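**Skimix 2 brings two-handed demonstrations into a single timeline**

FLASEVITZ, November -- Kostby has released Skimix 2, the new version of its open toolkit for turning hand-held gripper recordings into training data for robot arms. The big change is one our users have been asking for since the first version: both hands, and every camera attached to them, now land on one shared clock and in one shared map of the room.

"I ran the old pipeline and the new one side by side and just sat there grinning," said Leonie Kuhlmann, who leads the perception work. "The left gripper sees the right gripper, the right one sees the left, and the software finally uses that!"

Skimix 1 tracked each gripper by itself. It worked well for one-handed jobs like picking up a box, but if you wanted to fold something or pass a part from hand to hand, small errors in the two tracks added up and the fingertips could end up in places they had never been. Version 2 solves for both paths together. Whenever a marker on one tool shows up in the other tool's wide-angle view, that sighting goes into the solver as a constraint, and the rest of the room fills in the gaps.
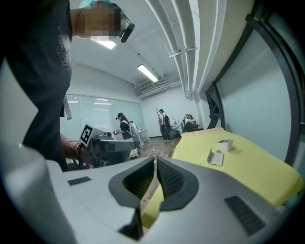
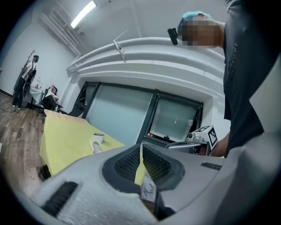
Wide-angle views over the yellow table, each with a marked gripper in sight.

The solver was tuned on 200 two-handed recordings made with small objects on a cloth-covered table. On that set, the share of recordings that came through without any hand correction went from 48 percent to 73 percent. A typical recording now takes roughly 31 seconds to process on an office desktop, and the result can be replayed in the viewer right away.

Hajar Ouali rewrote the viewer from scratch, and it shows. You can scrub through both camera streams at once, see where the tracker lost confidence, and trim a bad start without going back to the command line. Blurring of faces happens at import, before anything is written to the project folder. Exported paths keep their confidence values, so a planner downstream can decide for itself how much to trust a stretch where the markers were hidden.

Kramer, a maker of packing equipment, has been trying pre-release builds since spring. "Our people on the floor are great with their hands and have no wish to learn a coding tool," said Leena Juntunen, automation engineer at Kramer. "Now they record, look at the replay, and tell me which ones to keep. I love that part of my week."

There is still plenty to do. Shiny objects close to the lens can throw off the tracker, and recordings where the two tools never face each other gain little from the joint solver. Frauke Kohlhase is working on both for the next update, along with support for a third, fixed camera.

Skimix 2 reads Skimix 1 projects directly. Old recordings need to be processed again to get the shared map, but calibration files carry over as they are. Source code, install notes and a small set of sample recordings are on the project page.

**Press contact:** Edeltraud Baumgart, Kostby, Flasevitz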